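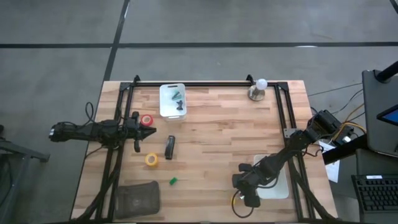
Der Tisch mit der hell und mittelbraun gestreiften Holzplatte, rotes Klebeband und Hefter in Griffweite

Zwischenbericht zum Projekt Notora, Stand 5.6.25

Liebes Team bei Mousavi,

ihr wolltet es kurz und ohne Tabellen, also erzähle ich einfach mal, wo wir mit unserer Büromaterial-Aufräumerei stehen (ziemlich weit, finde ich!). Von den 2688 Euro der ersten Rate sind 900 für Tische und Behälter weggegangen, der Rest liegt noch auf dem Projektkonto. Julián Bravo hat die Belege sortiert und schickt sie euch getrennt, weil mein Scanner mal wieder streikt.

Angefangen haben wir mit dem Kleinkram, den jeder ständig sucht: Hefter, Klebeband, Locher, Scheren. 68 Teile stehen inzwischen auf der Liste, und 26 davon haben schon einen festen Platz. Das klingt nach wenig, aber die Diskussionen darüber, was auf den Tisch gehört und was in den Schrank, ziehen sich. Beim Klebeband waren wir uns sofort einig — das bleibt draußen. Bei den Scheren streiten wir noch.

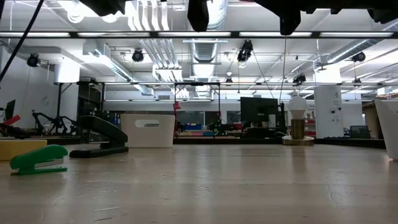
Mit der Ordnung am Arbeitsplatz selbst bin ich inzwischen richtig zufrieden. Die Regel lautet: Mitte frei, alles andere an den Rand, und daran halten wir uns jetzt seit ein paar Wochen. Der kleine grüne Hefter und der größere schwarze haben beide links ihren Platz, gleich daneben kommt der weiße Behälter mit dem ovalen Griffloch, den man prima mit einer Hand wegziehen kann. Die kleine Lampe mit dem messingfarbenen Sockel bleibt hinten, auch wenn Julián sie lieber vorne hätte. Um die Kratzer in der Platte kümmern wir uns erst mal nicht, die stören beim Arbeiten kein bisschen.

Was noch fehlt: Die Beschriftung der Behälter kommt von Lorkix, und da warten wir leider länger als gedacht. Für die Schubladeneinsätze habe ich bei Vukard angefragt, das Angebot leite ich weiter, sobald es da ist. Bis Oktober möchte ich die restliche Liste durchhaben. Falls ihr vorher mal vorbeischauen wollt, sehr gerne — schreibt mir nur kurz, dann setze ich Kaffee auf.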